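Progress report to the Simard Fund
Kitting automation at Lelleck, second reporting period
Prepared by Vira Pasichnyk, operations lead
Wednesday, December 29, 2021

Dear all,

I'm very glad to be writing this one. The first report was mostly about benches, wiring and delays, and this time I get to tell you about the work itself and about the people doing it, who have taken to it far faster than I planned for.

Where we stand

As you know, your grant pays for automating the part of our business that wears people out the most: packing the desk and classroom kits we ship to schools and training centers. A standard kit is a pencil holder, pens, a ruler, sticky notes and whatever else the customer has added. Before the project, all of it was picked and packed by hand, and the same four people did it for whole shifts at a time. We now have arms placing the flat items (rulers, pads, folders) on the Grunham line every working day, and we have moved on to teaching the harder items, the small, shiny and round ones.

The Grunham line went over to arm placement in November. We set ourselves a target of 500 kits a week with the arms doing the flat items, and we reached it in the third week. Hand packers still finish each kit and check it. I expected that to feel like a step down for them and it has been the reverse. They told me they like having the last look, and they catch things the arms have no idea about, such as a bent ruler or a pad with a creased cover.

Pens and holders

Most of our effort since then has gone into demonstrations. A person does the task by hand or with a hand-held gripper, the task is recorded, and the recordings are used to train the arms. We have 3000 usable recordings for the pen task so far, all made by our own staff.

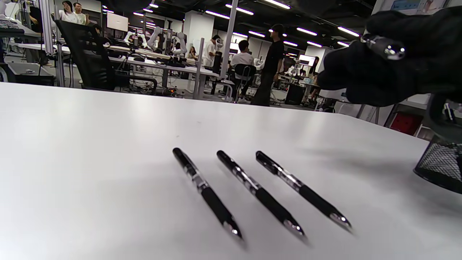 Pens have been our stubborn item from day one, and I have grown fond of the problem. They roll, they catch the light, and the arms were forever grabbing them by the clip. Our packers solved a good part of it for us. They suggested laying the pens out side by side on the slant, as with the three on the white table, all with their tips toward the same corner, and lifting them toward the black mesh holder one at a time. We had been scattering them at random from the start, and the early models learned very little from that. Now we begin with tidy layouts and add the messy ones later. It was a packer's idea, and it has changed how we plan every new item!

The mesh holder brings its own troubles. A pen tip can lodge in the mesh, and when it does the arm keeps pushing. We have set a lower force limit for this task and the arm now stops and calls a person over. It does this more often than I'd like. Clearing a stop takes very little time, but it breaks up whatever the person was doing, and two of the packers have asked if the calls could be saved up and answered together. We are trying that in the new year.

What has changed for people

All four packers are still with us, on the same pay or better. Each one now splits the week between packing, checking and recording demonstrations. The recording sessions are limited to 48 minutes, followed by a break, after we found that hands and attention both faded in the longer ones. The sore wrists we used to hear about every Monday come up much less. I can't give you a proper figure for that yet – we only started keeping a log partway through the period – but I will have one for you next time.

One thing I did not see coming is how much the packers and the engineers talk now. The packers used to work behind a door at the end of the building. With the recording tables out in the big room, they sit among the arms and the people who program them, and a question that once took a week of messages gets settled on the spot. The downside is noise. It is a busy room, and one packer has asked for a quieter corner on recording days, which we are arranging.

Problems and spending

The second pair of grippers from Truvdale came late, and that pushed the sticky-note work out of this period. We have spent less than planned on equipment and more on staff time for demonstrations. I would like your approval to move the unspent equipment money across to cover it. The revised budget sheet is attached.

Next period

We plan to start pen placement on the Grunham line with a person beside the arm at all times, finish the sticky-note recordings, and train two more staff to run sessions by themselves. We would also love to have you visit. Mornings are best if you want to see the arms and the packers working together, and anyone who'd like to try recording a demonstration is welcome to take a turn.

With thanks,
Vira Pasichnyk
Lelleck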